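3. Simulated rooms and the home build

3.1 Purpose of the simulation

The Wumstead platform was put together in a shared workshop, on evenings when the large bench was free. Driving it through real rooms was slow and needed someone walking beside it. We therefore wrote a small indoor simulator, Kisonel, and did most of the early work on the navigation code there. Figure 4 gives three rendered views.

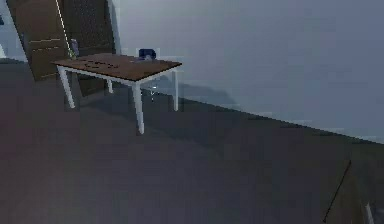
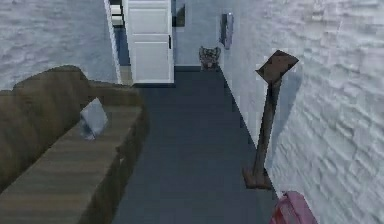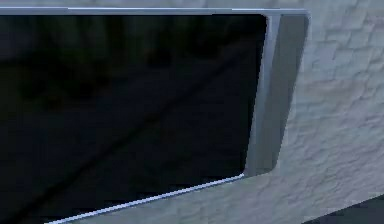

Figure 4. Rendered views from Kisonel: a table by a plain wall (first), a sofa and a paneled door (second), and a dark glass panel set in a textured wall (third).

Rendering was kept at low resolution on purpose. The workshop computer has a modest graphics card, and it also has to run the planner and the logger. Fine texture was given up first. Large surfaces such as walls and floors keep their overall color and shading, and these turned out to matter more to the floor segmentation step than sharp object edges.

Thin parts remain a weak point. Table legs and narrow posts cover few pixels at a distance, and the segmentation step sometimes merges them with the floor. We did not correct this in the simulator. The same error appears on the physical platform, and removing it from one side only would have made the comparison in Section 4 less useful.

Dark glass gives a different kind of trouble. In an early version of the planner, any large dark region with little texture was marked as open space. The rule was changed so that a region must also touch known floor along its lower edge before it can be entered. This is a crude test — a glass door that reaches the floor would still pass it — but it was enough for the rooms we had.

3.2 Hardware

The base is a plywood disc with two driven wheels and a rear caster. The motors came from a discarded floor cleaner and are fed through an Ifans driver board. The battery sits under the disc, held by a strap, so that it can be changed without tools. Total mass with the battery is about 5 kg.

Two printed brackets hold the camera mast. The first set cracked at the screw holes and was replaced with a thicker design, printed flat. The mast can be moved up or down by hand, and its height is entered in the configuration file before each run. An incorrect value here was the most common cause of a failed start.

3.3 Transfer to the platform

Planner code was moved to the platform without changes, apart from the camera settings and the wheel radius. Commands pass through Muluvard, a short message layer that both the simulator and the real base can read. It drops any command older than 155 ms and stops the wheels if no newer one arrives. The stop was added after the base ran into a stool during a network delay — the planner had already sent the correct turn, but the command was still waiting in the queue.

The version of the code used for all runs in Section 4 is the one tagged 2018-07-11. Later changes affect only the logger.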